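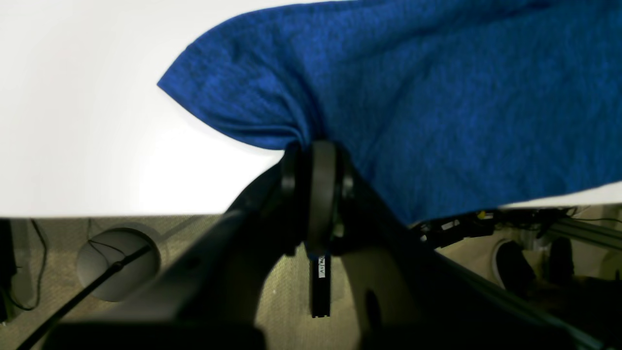 DOBLAR CAMISETAS Y TRAPOS DE PUNTO SIN QUE ACABEN HECHOS UN GURUÑO

Trucos > Ropa > Doblar y guardar

Por la redacción de Flollo | Noviembre

Imprimir | Enviar por e-mail

Voy rápido que tengo la secadora pitando. Punto de algodón, jaspeado, de ese que se estira si lo miras. Camisetas, paños gordos, el pijama. Todo lo mismo a la hora de doblar.

Mesa antes que cama. La cama se hunde, la tela se hunde con ella y las arrugas se quedan. Mesa lisa, seca, despejada. Si es blanca mejor, se ven las pelusas y los hilos sueltos. Pasar la mano antes, siempre hay migas.

Sacudir una vez, fuerte, cogida por los hombros. Dos sacudidas si ha salido retorcida. Luego dejarla caer plana, sin tirar todavía.

Alisar desde el centro hacia fuera. Con la palma, no con las uñas (las uñas enganchan el punto, sobre todo el barato). Lo que cuelgue por el borde de la mesa, subirlo. Si se queda colgando, el peso tira y cuando vas a doblar ya se te ha torcido todo. Esto me lo salto la mitad de las veces y luego me arrepiento.

Esquinas. Buscar primero el dobladillo, seguirlo con dos dedos hasta la costura lateral y ahí parar. Un pellizco en mitad de la tela no sirve para orientarse, sale un moño y no sabes qué es manga y qué es bajo. Dobladillo, costura, esquina. Así con las 2 de abajo y ya tienes la pieza controlada.

CÓMO LA DOBLO YO

Boca abajo. Un lado al centro, manga hacia atrás. El otro lado igual. Queda una tira larga. El bajo hasta la mitad, y otra vez. Ya está. Si la quieres de pie en el cajón, un doblez más, en 3, y que se aguante sola. Si se cae es que está floja: repasar con la mano y apretar un poco el canto.

Cartón para los que no tengan ojo. Un cartón de 28 de ancho por 40 de largo, de cualquier caja. Se pone en la espalda pegado al cuello, se dobla la tela por encima y se saca tirando. Todas del mismo tamaño, el cajón lo agradece. Yo lo tengo forrado con cinta de embalar porque el cartón pelado suelta pelusilla marrón en la ropa clara. El que venden de plástico, el Skorkitz, hace lo mismo y ocupa más. Me lo regalaron, está detrás de la puerta.

Paños de cocina: al medio a lo largo, al medio otra vez, y en tres. Los gruesos solo al medio y en tres, que si no hacen bola y no cierra el cajón.
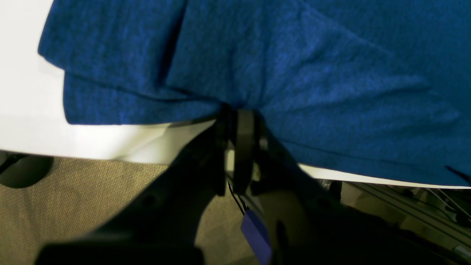

¿Hay que planchar las camisetas de punto antes de guardarlas?

Casi nunca hace falta. Si se doblan recién salidas de la secadora o descolgadas sin pinzas en los hombros, con la mano basta. Para las de salir, una pasada por el revés, plancha floja y sin arrastrar, que si arrastras se dan de sí.

ARRUGAS QUE YA ESTÁN

Pulverizador con agua, dos golpes de lejos. Estirar con las manos sobre la mesa, en el sentido de la costura, nunca en diagonal. La diagonal deforma el punto y luego el bajo te queda haciendo olas. Dejar secar extendida, sin tocarla. Una toalla debajo si la mesa es de madera sin barnizar, que se marca.

En el baño mientras te duchas tambien funciona. Percha ancha, puerta cerrada. Para una emergencia, que si cuelgas cuatro se te llena el baño de perchas y no se arregla ninguna.

COLORES FUERTES

Los azules vivos y los rojos, por dentro hacia fuera al lavar y tambien al tender. Al sol pierden en nada. Los primeros lavados aparte, con agua fría, y una toallita atrapacolor si te fias de ellas (yo regular). No guardarlos todavía húmedos encima de algo blanco. Tengo una funda de almohada con un cerco azul que no ha salido ni con percarbonato.

Pelusas: rodillo adhesivo con la tela bien plana, en una sola dirección. Si son bolitas, maquinilla quitapelusas y la prenda tensa, sin pliegues debajo, porque pilla un pliegue y hace un agujero. La mía es una Bukell, de pilas, hace ruido pero cumple. Vaciar el depósito antes de que rebose.

EL CAJÓN

De pie, en filas, el canto doblado hacia arriba. Lo recién lavado al fondo para que vaya rotando, si no te pones siempre las mismas tres. Cajón a medias: una caja de zapatos de tope, sin tapa. Cajón lleno a reventar: sacar lo que no se usa y punto, ahí no hay doblez que valga.

En balda, apiladas, pero pilas bajas. Cuando son altas, tirar de la de abajo es tirarlo todo al suelo. La hilera del frente con el lomo hacia fuera. Los jerseys gordos nunca encima de las camisetas, las chafan.

Para maleta, enrolladas. Bajo vuelto hacia fuera un palmo, se enrolla apretado desde el cuello y se mete el rollo en la vuelta. No se abre. En casa no lo hago porque salen con marcas redondas.

Lo que esté para trapos, cortar ya. Si se queda en el montón de «ya veré» vuelve al cajón doblado y todo. Fuera costuras gordas y etiquetas, que rayan al limpiar. El jaspeado viejo de algodón es buenísimo para cristales, mejor que la bayeta Oláh que compré de oferta.

Imprimir | Enviar por e-mail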